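Anyone who has shopped for a robot gripper knows the brochure voice. Everything is effortless. Everything is "adaptive", a word that seems to mean the salesman has already left.

We spent some of February at the Ferrand workshop with two of them, the Damano and the Gretenent, and a shelf of farm animals. The Damano costs 3000 pounds more. For that you get a better manual and a carrying case with foam in it.

The job was tidying up. Pick up a toy, put it in a tray, do it 70 times, try not to squash anything. A toddler can manage this and chooses not to. A two-armed robot very much wants to and makes heavy weather of ears.

Cubes would have been kinder. Every gripper looks clever with a cube. A plastic pig has a round back, short legs and no two sides that agree, and a pair of flat-minded fingers will squeeze it out like a wet bar of soap. 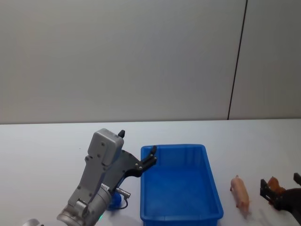

Ferrand's view, put to us over the second pot of tea, was that we were blaming the fingers for the controller's sins. Both grippers were running on a Wavon box, and the Wavon closes first and asks questions later. Slow the last bit of travel, Ferrand said, and half the dropped animals would stay put.

So we slowed it. Drops fell from 24 to 6 on the Gretenent, and the Damano improved by less than its price would suggest. Each run also took long enough to make you think fondly of the toddler.

The Gretenent still has a nasty habit of letting go a shade late, so that the toy leaves with a small flick. The Damano sets things down like a waiter. Whether that is worth the money depends on what you are setting down, and for pigs we would keep the change. Wavon promises new software in March.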